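Flullen river boats: itinerary swapped for buses, what did you get back?

Forum: River and Small Ship Cruising
Page 1 of 1

lockkeeper_dee
Original poster

We're booked on the Flullen eight-night sailing in June, the one that starts in Wukthorpe. Got an email Friday saying low water may mean the middle section is done by bus, with hotel nights in place of four of the nights on board. They are calling it a "modified program" and offering $50 a head in onboard credit. We paid in full in January.

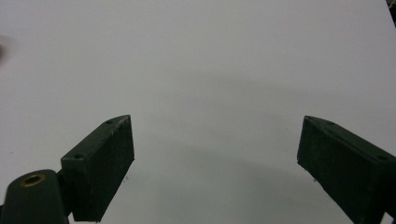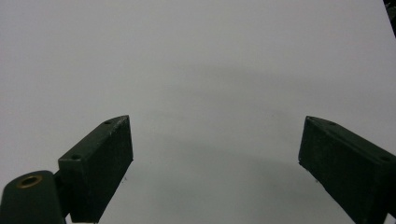 I called the line and was told the sailing isn't canceled, so the refund terms don't apply. Has anyone been through this with them? I'd like to know what they gave you in the end and whether it was worth going at all.

stern_cabin
Reply

Went through it two seasons ago, same company, different boat. Ours was three hotel nights. The first offer was a credit, same as yours. After the trip I wrote in and got a voucher toward another sailing. I never got cash and I stopped asking after a couple of months.

The hotels were decent. The bus days were long. You pack on day three, and then again two days later, and that was the part my wife hated most.

pontoon
Reply

Read the passenger contract before you do anything else. There will be a section on changes to the route caused by water levels. With most of these lines it says they can put you in a hotel or on a bus and owe you nothing. The $50 is goodwill.

People get angry about this every dry year but the terms are there when you book.

lockkeeper_dee
Reply

I have read it. It says they can substitute "other transport or accommodation of a reasonable standard." It doesn't say how many nights. Half the trip on a bus is a different vacation from the one I bought.

pontoon
Reply

I understand that, but the contract doesn't have a limit in it, and you agreed to it. I'm not saying it's nice.

tworivers
Reply

I don't agree with pontoon. A term being in the contract doesn't always mean it holds. It depends where you live and where you bought it. If it was sold to you as a package, there may be rules about major changes before departure, and in some places you can turn the change down and get your money back. Where did you book, and did you go through an agent?

lockkeeper_dee
Reply

Through an agent, Draltus Travel. In the US. Flights were separate, which I now regret. Those were $800 each and can't be refunded, only changed.

tworivers
Reply

Then it's harder. The package rules I was thinking of are mostly for people who buy in Europe. I'd still go to the agent first. They sell a lot of these cabins and the line will listen to them before it listens to you. Ask Draltus to request a move to a later date with no fee. Late September usually isn't any better for water, so look at next spring.

stern_cabin
Reply

Spring can go the other way. We had a high water year where the boat couldn't get under the bridges and we sat in one place for two days. There isn't a safe month.

galley_hand
Reply

I worked on river boats for a few years, not this company. A few things that may help.

The "may" in that email is real. Water levels get checked daily and the decision is often made a day or two ahead. A good rain upstream can change it. I have seen passengers cancel and lose their money and then the boat ran the full route.

Sometimes they do a ship swap. Two boats from the same line get stuck on either side of the shallow part, everyone gets bused across, and you carry on in the same cabin number on the other boat. That's much better than hotels. Ask if there is a sister boat on the upper section that week. If the Dijkstra is up there, then a swap is possible. She is the same layout as the boat out of Wukthorpe, as far as I know.

lockkeeper_dee
Reply

That is useful, thank you. I didn't know the two boats were the same. I'll ask about the Dijkstra.

mapleporch
Reply

We did a swap on Flullen. It took one day. Bags outside the door at 7 a.m., bus, lunch in a town, walking tour, on the new boat by dinner. Our bags were already in the cabin. The crew was different, so you start over with people who don't know how you take your coffee. Otherwise it was fine and I would not have paid to avoid it.

pontoon
Reply

What about travel insurance? Nobody has brought it up.

lockkeeper_dee
Reply

We have a policy. I looked last night. It covers the trip being canceled or cut short, and missed ports up to a small amount. A bus to the same town doesn't count as a missed port because you still get to the town. I called and they confirmed that.

mapleporch
Reply

Some policies have a line for itinerary change that is separate from missed ports. Ask them to look for those exact words. The first person I talked to didn't know ours had it. We got a little back, not a lot.

stern_cabin
Reply

Whatever you decide, keep the email, and write down which nights you spent off the boat and the name of each hotel. When I wrote in afterward they asked for all of it, and I had to go through card receipts to work it out.

tworivers
Reply

And don't spend the $50 credit until you've asked whether using it counts as accepting the change. Probably it doesn't, but get it in writing.

pontoon
Reply

It doesn't. It's an onboard credit. It goes on your bill automatically.

tworivers
Reply

On some lines it does, on some you have to claim it. You don't know how this one is set up.

lockkeeper_dee
Reply

Update. Draltus called the line this morning. The Dijkstra is on the upper section that week, and a swap is "being looked at." They won't promise it. They will let us move to next year without a change fee if we decide 30 days out, but we would pay any difference in fare, and next year is higher.

We are leaning toward going. If it ends up being hotels I'll write in afterward and post what they say.

galley_hand
Reply

I'd go too. Pack a small overnight bag either way so you aren't opening the big suitcase at every stop.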